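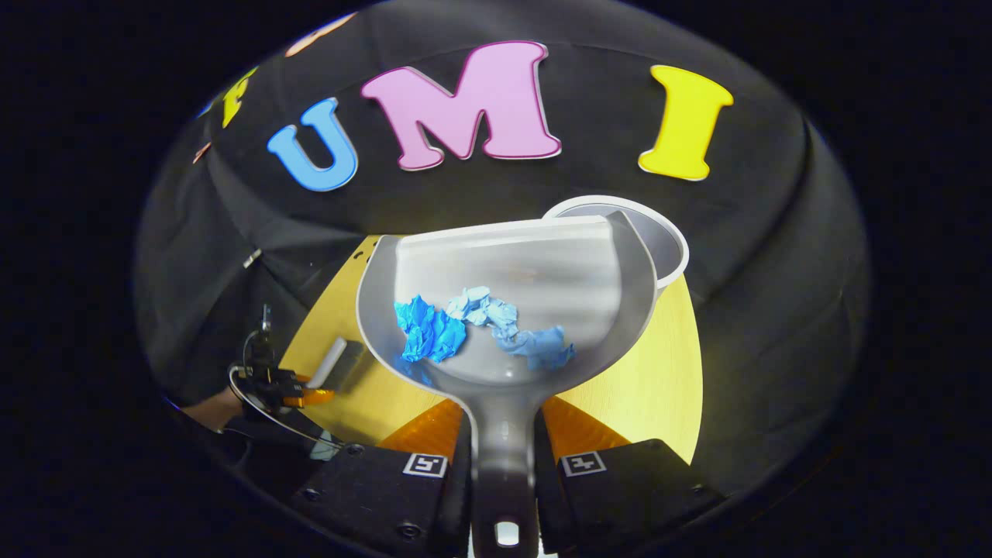
Kehrschaufel, hellgrau, mit drei Papierknäueln in Blautönen

Kehrgarnituren für den Tisch – Bildergalerie
Lesezeit: 2 Minuten
12.02.2024

Betrachtet werden Schaufel, Bürste und Auffanggefäß bei trockenem Kehrgut, also Papier, Krümeln und Radiergummiresten. Flüssigkeiten und Feinstaub sind nicht Gegenstand.

Zum Bild: Die Schaufel aus grauem Kunststoff hat eine breite, flache Kante und hochgezogene, gebogene Seitenwände, die zum Stiel hin zusammenlaufen. In der flachen Mulde liegt das Papier locker aneinander, links das dunkelste Stück, in der Mitte das hellste. Dahinter auf der hellgelben Tischplatte eine runde weiße Schale mit dickem Rand, innen grau. Links die kleine weiße Bürste mit dunkelgrauem Block am Ende.

Anmerkungen zur Handhabung

Geknülltes Papier rollt beim Kippen als Ganzes ab und braucht wenig Neigung. Krümel haften länger an der Fläche, ein leichter Schlag gegen den Stiel genügt meist.

Die Kante muss über die volle Breite aufliegen. Verzogene Kanten lassen einen Spalt, unter dem feines Kehrgut durchläuft. Prüfung auf einer Glasplatte, ohne Druck.

Als Auffanggefäß eignet sich eine Schale, deren Öffnung breiter ist als die Schaufelkante. Bei schmaleren Gefäßen wird über die Ecke entleert – das geht langsamer, fällt aber bei kleinen Mengen nicht ins Gewicht.

Stiele mit Aufhängeöffnung gehören an den Haken. In der Schublade liegt die Schaufel sonst auf der Kante und verzieht sich auf Dauer.

Text und Zusammenstellung: Covadonga Cordero

Kommentare (2)

Rami Twal
Bei uns in der Werkstatt hängen 19 Schaufeln dieser Bauart, die ältesten seit 6 Jahren. Kanten sind noch gerade, nur die Bürsten mussten ersetzt werden.

gesska_leser
Gibt es Angaben zur Borstenlänge? Kurze Borsten schieben Papier besser, bei Krümeln nehme ich lieber lange.

Weitere Beiträge
Auffangschalen mit fast 300 ml Inhalt
Handbürsten von Galanis: Borsten und Blöcke
Haken und Leisten für Kleingeräte
Tischplatten reinigen, Nachtrag vom August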